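4.3 推一下，还是拿一下：工位上的人怎么说

写到这一节我得先坦白，前面两节的任务时间和出错记录都是我坐在办公室里整理的，这一节不一样，材料基本来自我在 Gotent 分拣车间里泡着的那段日子。我 October 进的车间，跟了 4 个班组，攒下 131 条现场笔记，有的是正经访谈，有的就是排队打饭时听来的一句抱怨（我后来都回去问过本人能不能用，愿意的才留下）。所以这一节读起来会比较碎，请多包涵。

先说背景。Gotent 做的是教具和木制玩具的配套，塑料小件从注塑那边过来，要按颜色和形状归好，再配成套装进盒子。这活儿以前全靠手。熟手坐下来，两只手各管一摊，眼睛几乎不看，嘴里还能聊孩子的期中考试。车间引进 Festa 系统以后，归堆这一步交给了机械臂，人挪到了后面的配套和前面的铺料。听上去只是换了个座位，可我待得越久越觉得，换掉的东西比座位多得多！

第一个变化是说话的方式。以前组里交代活儿，说的是“这筐你看着弄”，大家都懂。现在铺料的人要给 Festa 下口头指令，“看着弄”它可不认。于是我听到了各种各样很有意思的说法：有人说“把红的往黄的那边靠一靠”，有人说“蓝的归蓝的，别跟绿的挤”，还有一位老师傅坚持叫五角星“海星”，谁劝都不改。Dimitrov 接口（就是我们在 3.2 节里介绍的那一层语言解析）后来专门把“海星”加进了词表。我当时觉得这是小事，回头翻笔记才发现，这位师傅从那以后对系统的态度完全变了，开始主动提意见，一提就是一大串。一个词被听进去了，人就愿意接着往下说，这一点在我别的笔记里也反复出现。

第二个变化是等。手工归堆的时候没有等这回事，手停了活儿就停了。机械臂干活时，铺料的人有一段空当，短得干不了别的，长得又让人发慌。有人用来擦台面，有人用来偷偷活动肩膀，更多的人就盯着看。盯着看本身也是一种累，好几个人跟我讲，下班以后胳膊不酸了，眼睛酸。这跟我进车间之前的预期差得挺远，我原来以为体力负担下来了，大家会普遍觉得轻松，结果笔记里“轻松”和“闷”这两个词常常出现在同一个人的同一句话里。

我还想多说一句关于盯着看的事。管理方一开始把这段时间记成“空闲”，排班表上就是这么写的，组里意见很大。其实她们在看的时候一直在做判断：这一下会不会推过头，那两块挨得太紧要不要先叫停，角上那块是不是要滚。这些判断没有动作，也就没有记录，可是少了它们，后面的配套就要多返一遍。后来排班表改了叫法，写成“看护”，工时照算。我问过几个人改个名字有没有用，回答很干脆：有用，至少不用再假装自己在忙了。

第三个变化跟手感有关，也是我个人最感兴趣的。Flustosora 那一版末端工具没有手指，只有一根直直的圆柱，靠推来归堆。刚换上的时候大家都笑，说这不就是拿根擀面杖赶饺子嘛。笑归笑，推这个动作对人来说反而特别好懂。夹爪什么时候夹、从哪边夹，旁边的人很难猜；推就不同了，往哪边去，一眼就有数。好几位受访者都提到，换成推以后她们敢站近一点了，也更早喊停。当然推也有推的毛病，圆的要滚，带尖角的会卡在旁边的块上，颜色相同的凑到了一起，形状却还是混着的，到底算归好了没有，得看后面怎么配套。

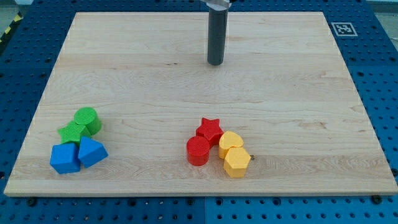 图 6　木板台面上的彩色积木与末端推杆。

所以“归好了”到底谁说了算，就成了组里吵得最多的问题。系统有自己的标准，看的是块与块的相对位置；配套的人也有标准，看的是顺不顺手，一把下去能不能抓全。两套标准大部分时候合得上，合不上的时候就很别扭。Festa 报了完成，配套的人还要伸手再拨一下，这一拨在日志里是看不见的。我跟着两个班次专门记这种“补一手”，发现补得最多的恰恰是手艺最好的那几位。她们补的时候常常自己都没意识到，我指出来，她们还挺不好意思，以为自己坏了规矩。

我把这件事带回给开发那边，讨论了好几轮。最后的做法挺朴素：在 Dimitrov 接口里加了一句“再近点”，谁都可以说，说了就接着推，也会记进日志。上线以后补一手的情况仍然存在，只是其中一部分变成了说出来的话，我们总算有东西可以分析了。我个人很喜欢这个改动，它没有要求谁改掉老习惯，反倒给老习惯留了个口子。

也有不买账的。有 2 位受访者明确表示不愿意对着机器说话，一位觉得傻，一位觉得吵，她们更愿意直接上手。目前的流程规定机械臂停稳之前不能伸手，她们就得等，等得很不耐烦。这个矛盾我们没有解决，我也不想在这里把它写得像解决了一样。第 5 节会提到一种带踏板的方案，目前还只在 14 号工位上试着用，数据太少，我暂时不下判断。

最后补充一点方法上的局限。我在车间待久了，跟大家混得很熟，有些话她们肯跟我讲，肯定也有些话是看在熟人面子上没讲的。另外，本节的笔记都来自铺料和配套两个岗位，检修岗的人我只零星聊过几次，他们对 Festa 的看法明显更挑剔，主要集中在校准太频繁和备件不好领这两件事上。这部分材料我没有编码，原话整理在附录 B 里，感兴趣的读者可以直接去看。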